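**Progress report to Pareo: teaching by hand, second reporting period**

Submitted 2021-11-15 by the Statstead project team 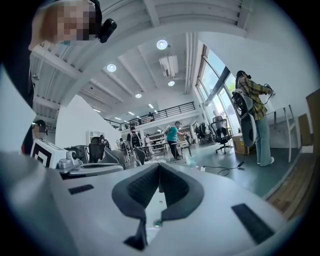
Most of this period went to recording. The plan you approved in March had us showing each task with hand-held grippers first and adding remote control afterward, and we kept to that order. The work is now at the point where the first set of tasks can be trained on, and the second set is partly recorded.

## What was recorded

We have 340 usable demonstrations across 16 tabletop tasks. A usable one is a single complete run of the task, start to finish, with the gripper position known the whole way through. Runs where tracking dropped out for more than a moment are kept in a separate folder and don't count toward the total.

The tasks are the ones in the proposal: picking up, placing, sorting, closing lids, folding cloth and so on. Two were changed. Threading a cord through a loop took too long per run, so it now ends when the tip is through. Stacking cups was dropped and replaced with nesting bowls, which Zawadzka asked for because it is closer to what their packing line does.

Cloth folding is the weak spot. Operators do it differently from one another, and the early trained models seem to average the styles and end up between two folds. We have written a one-page instruction sheet that fixes which corner is picked up first. Runs made before the sheet are still in the set but tagged.

## Remote control

The Trarnix link was installed six weeks later than planned. The delay came from a power supply that had to be sent back. It works now, and operators can drive the arm from across the room with a short lag.

Remote runs are slower. A task that an operator finishes quickly by hand can take nearly 2 minutes over the link, and new operators tire sooner. For that reason we are using it only for tasks where the arm's reach matters, such as placing items at the back of a shelf. We don't expect it to replace hand demonstrations for small objects.

## First results

Models trained on the hand demonstrations were tested on the four simplest tasks. Picking and placing a block succeeded in 88 percent of trials. The other three were lower and varied a good deal with the lighting, so we would like to repeat those tests before giving numbers. Lid closing fails mostly at the last step, when the gripper lets go too early.

## Spending

Spending is under budget on equipment and over on operator hours. The overrun comes from training time, which we set too low in the proposal. We are not asking for more money. We would like your agreement to move the unspent equipment line into operator hours, and a revised table is attached.

## Next period

- Finish the cloth folding runs using the new sheet
- Record the shelf tasks over the remote link
- Repeat the lighting-sensitive tests with the blinds down and again with them up
- Send Zawadzka the nesting bowl data for review

We still need a decision from Pareo on whether the tagged cloth runs should be part of the shared data set. The release notes can't be finished until that is settled.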